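Guides > Courts & Crime > Finding a Case File

How to Find the Court Papers Behind a Local Crime Story

I read a lot of crime news (too much, if you ask my friend Na-rae Bang), and the part I always want is the paperwork. Fair warning: I'm in the US, I'm not a lawyer, and every county does this a little differently.

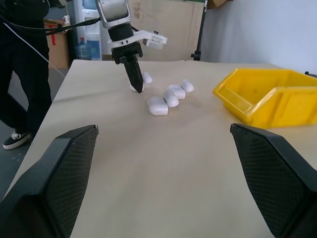

Step 1: Pull the basics out of the article

Grab the full name, the age, the county and the charge as it's worded. If the story only says "a local teacher" or "a man in his thirties," go find a second report before you do anything else. I keep mine in a notebook, one page per case, with the arrest month in the top corner. Last November I skipped that and spent an entire evening reading about the wrong guy!

Step 2: Figure out which court has it

Felonies often start in a lower court and move up, so the same case can have two numbers. Look for the county clerk's site and click anything labeled "case search" or "public access." Federal charges live in a separate system with its own login, and there may be a charge per page, so check the fees before you start opening things.

Step 3: Search by last name first

Less is more in these search boxes. I type the last name, then the first initial, and only add the rest if I get 100 results back. Try hyphens and no hyphens. Once you've found the right person, copy the case number down exactly, zeros and all.

Step 4: Open the complaint or affidavit

This is the good stuff. It's where the police lay out why they think a crime happened. Keep in mind it's one side of the story, and a charge isn't a conviction. Names of victims under 18 are usually blacked out or swapped for initials. Please leave it that way, and don't go guessing in the comments.

Step 5: Ask the clerk for what isn't online

Plenty of files never get scanned. Call in the morning, give the case number, and ask what copies cost. My last one ran 13 pages and came in the mail in 6 days. Sealed means sealed, so don't argue, just say thanks.

Step 6: Check back

Charges get dropped or reduced all the time and the paper may never run a word on it. I look at my open cases at the start of each month and write down the next hearing date.

Contact Ladi Nwosu | © Kusuma Court Guides | Back to top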